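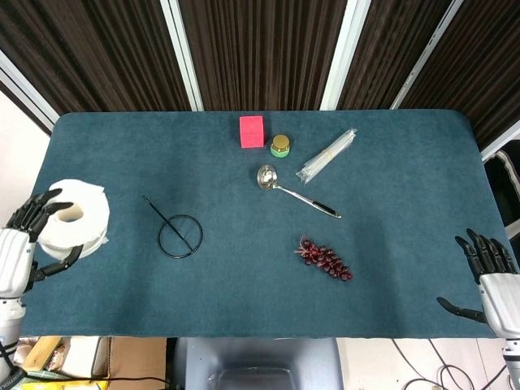 Preguntas frecuentes sobre el mantel de fieltro Nomiment

¿Para qué mesas sirve?
Para mesas rectangulares. Antes de pedir, le rogamos medir el largo y el ancho.

¿Puedo poner encima un cucharón de acero?
Sí, si está limpio y seco. La grasa deja mancha en el fieltro.

¿Las uvas artificiales destiñen?
No hemos recibido ninguna queja de esto.

¿Cómo se lava?
A mano, con agua fría. No usar secadora.

¿Cuánto tarda el envío?
Unos 14 días desde nuestro almacén de Cowie. Para consultas, escriba a Afonso Fonseca e indique la referencia 272.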